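Gernow Desk Wax
Hard paste wax for painted, lacquered and oiled furniture. 200 ml tin.

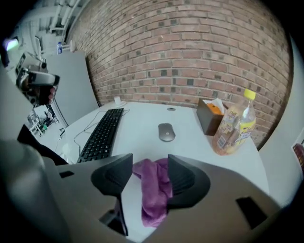 Will it make a white desk go yellow?

Pale finishes are what we had in mind when we made the stuff. The wax is bleached before it goes in the pot, so a thin coat on white paint stays clear. A thick coat looks cloudy, and if you keep adding thick coats for years without cleaning any off, you will get a tint, mostly made of whatever was in the air. Wash the surface back once in a while and start over.

About this wax

Gernow makes one wax. We used to make four, and Ettore Mancuso, who did the mixing then and does it now, pointed out that three of them were the same wax in different moods. The lavender one smelled like a hotel apology. The "antique" one was brown. We kept the plain one and put it in a better tin.

It is a blend of bleached beeswax and carnauba in a low-odor solvent. The beeswax makes it spreadable and the carnauba makes it hard. Ettore's proportions lean toward hard, so it takes more rubbing than the supermarket kind and you will feel it in your shoulder. In exchange you get a dry surface that paper slides over and sleeves don't stick to.

There is no silicone in it. If you ever want to repaint the desk, your painter will thank you, or at least complain about something else.

What it's good on

Painted wood, once the paint has cured. Give oil paint and most water-based enamels a full month, whatever the can says about being dry to the touch.
Lacquer and varnish in decent condition.
Oiled wood, after the oil has stopped coming off on your hand.
Laminate. It doesn't need wax, but people do it anyway and it comes to no harm.
Drawer runners. A smear on each side and the drawer stops barking at you.

What it's bad on

Floors. Please. It is a fine way to meet your neighbors in the emergency room.
Raw chalky paint, unless you want it a shade darker. Try the back of a leg first.
Anything that gets hot pans put on it. Wax melts. We have had this letter several times.
Suede, which we mention only on account of one customer.

How to put it on

Clear the desk. All of it, including the cup of pens that has been there since you moved in. Wipe the surface with a cloth wrung out in warm water and a drop of dish soap, then go over it again with plain water and let it dry.

Take a piece of cotton, load it with an amount of wax you think is too small, and take half of that off. Work in circles over a section no bigger than a tea tray. You want a faint haze. If you can see ridges, you are frosting a cake.

Leave it for 15 minutes. In a cold room leave it longer. Then buff with a clean, dry cloth, turning it to a fresh side when it starts to drag. Soft towel is good for the first pass, and an old T-shirt for the last one. Microfiber works too, although the fluffier sort tends to hang on to the wax you'd like on the desk.

Two thin coats a day apart will do a new finish. After that, once or twice a year is plenty. Fergus Nisbet, who runs our counter, waxes his every month and will tell you so.

Rings, ghosts and other regrets

White rings from a mug are usually moisture in the finish. A little wax rubbed firmly over the ring, left overnight and buffed in the morning will often fade it. Black rings have gone through to the wood, and wax won't touch them. Buy a coaster or a larger lamp.

Ballpoint on white paint is a separate misery. Rubbing alcohol on a cotton swab may lift it, and may lift the paint as well. Wax afterward, whichever way that goes.

If the surface feels sticky after buffing, you used too much. Wipe on a trace of fresh wax to soften the old, and buff again straight away before it sets.

Sizes and what they cover

200 ml tin: roughly 7 ordinary desks, two coats each, if you follow the instructions. Four desks if you are like most people.
50 ml tin: one desk and some drawer runners. Also the size for finding out whether you like waxing things, a question best settled cheaply.

Refills are not offered. We tried it. The tins came back with other people's wax in them.

Details

Color: off-white in the tin, clear when buffed
Finish: low sheen, higher if you have the patience
Smell: mild while wet, gone by the next day in a room with a window
Drying time before buffing: 15 minutes
Full hardness: 7 days
Storage: lid on, away from radiators
Shelf life: years. If it has shrunk from the sides of the tin, it is still good, only harder to get out

Safety, briefly

The solvent is flammable until it has evaporated. Open a window, keep away from flames, and lay used cloths out flat to dry outdoors before you throw them away. Don't wad them up in a bin. Keep the tin away from children and from dogs, who think highly of beeswax.

From people who bought it

"Did the whole of a painted desk I'd been apologizing for since college. Looks like I own it on purpose now. One star off for the lid, which I had to open with a screwdriver."
Consuelo Condori

"Hard work. Good result. I would not say I enjoyed it."
Edgars Venckus

"I bought the small tin for one sticky drawer and have since done the desk, both bookcases and the inside of a wardrobe. My arms hurt. Please sell a smaller tin."
Ilham Mansour

About the lid: it is tight so the solvent stays in. Put a coin in the notch under the rim and twist. Tins packed after June 26, 2018 have a deeper notch, which was Fergus's idea, and he would like that known.

Goes with

Undside felt pads. Self-adhesive, for lamp bases, monitor stands and anything else that leaves a mark on fresh wax. Trim with scissors.

Radwan cotton cloths. Plain, hemmed, prewashed so they don't shed. One to put on, one to take off. Mark them with a pen, as they look the same once you've lost track.

Pultska wood soap. For washing back old wax before you start. Dilute it more than you want to.

Ordering

Orders go out from the workshop twice a week, and more slowly in September, when Ettore takes his vacation and Fergus has to do the packing as well as the talking. Both sizes are normally in stock. If the large tin shows as sold out, the next batch is cooling on the bench and it will not be hurried.

Unopened tins can be returned within 50 days. Opened tins can't, but if the wax has done something strange to your furniture, write to us with the kind of finish, how long ago it was painted and how much you used. Be truthful about that last part. We can usually tell.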